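How to make proper lemon barley water (and not end up with gloop)

Sunday, June 15, 2025

I've been making lemon barley water every summer since I moved into this flat, and I've got it wrong in most of the ways you can get it wrong. Cloudy, gluey, so sharp it made my eyes water, so sweet the wasps queued up for it. This is the version I've settled on and it's dead easy, it just takes a bit of patience while things cool down.

What you'll need

100% ordinary pearl barley, none of the quick-cook stuff (I've tried it, it goes to mush)
80 g of it, to be exact
2 litres of water
Three big unwaxed lemons, or four if they're mean little ones
Caster sugar or honey, to taste
A big saucepan, a sieve and a jug that can take hot liquid

My jug is a Vastix one that came with a lid I lost within the week. A saucer on top does just as well.

Step one: rinse the barley. And then rinse it again!

I used to skip this. Please don't. Tip the barley into your sieve, run it under the cold tap and swish it about with your fingers until the water stops looking like milk. If you've got a white sink you'll need to look quite hard, so do it over a dark bowl if you have one.

Step two: peel the lemons

Take the zest off in wide strips with a veg peeler, going gently so you leave the white pith behind. The pith is where the bitterness comes from, and once it's in there you can't get it out again, whatever amount of sugar you throw at it. I ruined a whole batch for a birthday picnic that way and we all drank squash.

Keep the peeled lemons to one side, you'll want the juice later.

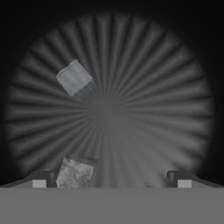
Pleats and more pleats, all running in to a hazy middle.

Step three: simmer

Barley in the pan, water in, bring it to the boil and then turn it right down. You want lazy little bubbles. Lid half on, and leave it for half an hour or so. Give it a stir when you walk past so the barley doesn't catch on the bottom (my old Plastby pan was a terror for this, the new one's much better behaved).

You'll see a bit of foam come up in the first 10 minutes. Skim it off with a spoon if it bothers you. I do it when I've got people coming and leave it when it's just me.

Step four: strain it over the zest

Put the strips of zest in the jug with the sugar. I start with four tablespoons and work up. Then pour the hot barley water through the sieve straight on top, give it a good stir and walk away. The smell at this point is lovely, I always hang about in the kitchen longer than I need to.

Don't press the barley to squeeze out the last drops! That's how you get gloop. Let it drip in its own time.

Step five: juice goes in last

Wait until the jug has cooled to room temperature, then squeeze in the lemons and fish out the zest. If you add the juice while it's hot you get a sort of cooked, marmaladey taste. Some people like that, and my whole family will argue about it until December, but I want mine fresh.

Taste it now. Too sharp, add a spoon of sugar. Too thick, let it down with cold water. It'll taste a touch weaker once it's chilled, so I leave mine slightly stronger than seems sensible.

Serving

Straight from the fridge, in short glasses, with a wedge of lemon on the rim. Cut the lemon lengthways into wedges, nick the flesh down the middle and it'll sit there quite happily. Slices look prettier but they flop.

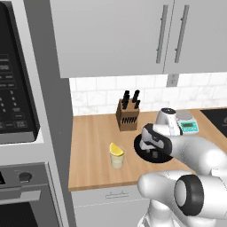 Lemon wedge on the rim, peel side up.

If you want to jazz it up, a few slices of fresh ginger can go in with the zest at step four. Mint is nice too, but put it in the glass and not the jug, it goes brown and sad overnight. I once tried lavender and it was like drinking a drawer liner.

How long does it keep?

Three days in the fridge, four at a push. It settles as it stands, so give it a shake or a stir before you pour. I've frozen it in ice cube trays as well, and the cubes are brilliant dropped into fizzy water.

What about the leftover barley?

Don't bin it. It's perfectly good in a soup, or cold in a salad with cucumber and feta and whatever herbs need using up. Mine usually ends up as lunch the next day, with too much black pepper and the last half lemon squeezed over it.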